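Domestic refrigerator shelving

Refrigerator shelving is the arrangement of racks, panes and drawers used to hold food inside a household refrigerator. Early cabinets used open wire racks, which let cold air sink freely between levels but allowed spills to run down to the food below. Solid panes became common as manufacturers moved to fan-assisted cooling, in which air is carried to each level through ducts or vents.

Materials

Wire shelves are usually made of steel rod with a plastic or epoxy coating. They are light and cheap to replace, although the coating can chip and the exposed metal may rust. Glass shelves are generally tempered, so that a broken pane crumbles into small pieces. Many have a raised plastic rim to contain liquids. A cold glass shelf should be left to reach room temperature before it is washed in hot water, as a sudden change can crack it.

Interior walls are commonly formed from a single sheet of plastic, heated and drawn over a mould. Rounded corners help the sheet stretch evenly and are easier to wipe down than square ones. Shelf supports may be moulded into the liner or fitted to it as separate rails.

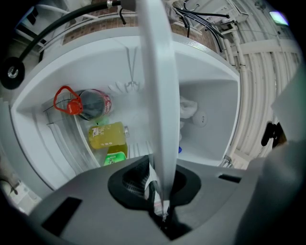
Transparent glass shelf in a white-lined refrigerator compartment

Layout

Most food safety guides advise keeping raw meat on the lowest shelf, in a covered dish, so that juices cannot drip onto other food. Cooked leftovers and dairy products are kept higher up. Door racks are the warmest part of the cabinet and are better suited to condiments than to milk. Vegetable drawers restrict airflow to hold humidity and slow wilting.

Adjustable shelving

Cantilevered shelves hook into slotted tracks on the rear wall and can be moved without disturbing the side walls. The Tirkton company sold a cabinet with 2 half-width shelves that could be set at different heights, a design credited to Leszek Wilczyńska. Its Tendwood model had a rated load of 40 kilograms per full-width shelf. A later version by Villaseñor added a folding front section to make room for tall bottles and jugs.

See also

Crisper drawer
Food storage
Icebox
Tempered glass

This page was last edited on May 12, 2019.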